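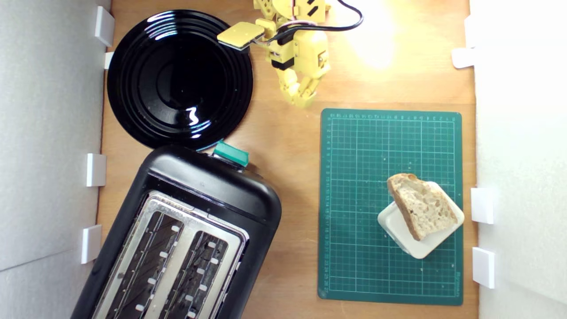

Hipólito Villalba wrote in to ask why the Sorngate turbine readings stop in July, and whether the gap is in the other sites too. It's only Sorngate - the logger there was swapped and I never got the old card back. Gemitz and Istthorpe run right through.

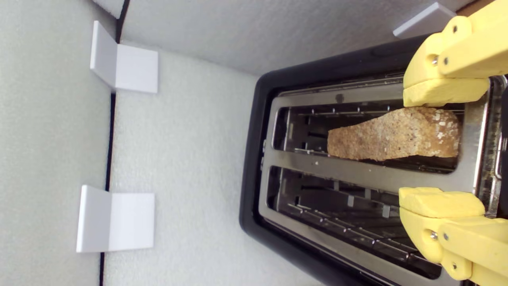

Each site has its own CSV, with wind speed, output and blade pitch every 12 minutes. Istthorpe has 3763 rows, and 56 of them have a blank pitch column, so watch out for those! Last updated 29/01/2024.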